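Dundville should keep its print counter

The Dundville library plans to close its print counter in June. The counter is one desk, one large printer and two people who know how to work it. The reason given is that the public can now look at pictures on a screen, and that the library's own collection of local views has been scanned and put online. I think the decision is a mistake, and I would like to say why before it goes through.

I should declare an interest. I have used the counter for years, mostly to print old views of Letthorpe for the local history group. I pay the same rate as everyone else.

The scanning project was good work. Mahnaz Hassanpour ran it with very little money, and people who moved away decades ago can now see the street they grew up on. I have no complaint about that. My complaint is with the idea that the scan replaces the print.

A picture on a phone is looked at for a second or two and then it is gone under the next one. A print stays where you put it. It gets left on the kitchen table, a visitor picks it up, and somebody says who lived in the house on the left. Our group has learned more that way than from the comment boxes on the website. Last winter Esmaeil Azimi brought a print of the old Flondden mill to a Monday meeting, and before the coffee was finished we had the names of 107 former workers, most of them from one woman's memory. The same picture had been online since the spring without a single name added.

Size matters too. Many of our members are past seventy. On a phone, a crowd outside a church is a gray smear, and zooming in means losing sight of the rest. A large sheet lets several people look at the same spot at the same time and argue about it.
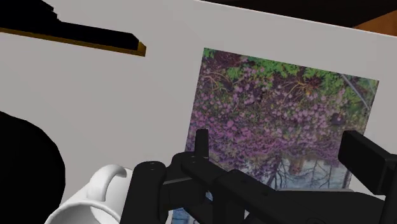

A garden view as a flat print, with no frame around it.

The library's paper on the closure says that residents can use a commercial service instead. Some can. Rostami, the shop on the main road, does fine work and I have nothing against it, but it is set up for weddings and business signs, and its smallest order is more than most of us want. Mail order is cheaper. It also means sending a file off and hoping the colors come back right. At the counter, Niloufar Asadi will run a small test strip, look at it with you by the window and tell you the sky is too green. That kind of help is hard to put in a budget line, so it has been left out of the budget.

There is a fair argument on the other side. Keyvan Jalali, who speaks for the library on this, has pointed out that the printer is old, that ink is expensive and that the desk is quiet on weekday mornings. All of this is true. The answer could be shorter hours. Two afternoons a week would suit nearly everyone I know who uses the service, and the price of a large sheet could go up a little without much protest.

Mieke Van Beek has suggested letting the schools book the printer in the mornings. I would support that. Children here take thousands of pictures and hardly ever hold one. A class that had to choose one picture each to print would have to look at all of them first – properly, and with some reason to prefer one over another.

The comment period is still open, and forms are at the front desk until eight in the evening. If you have ever had something printed there, fill one in and say what it was.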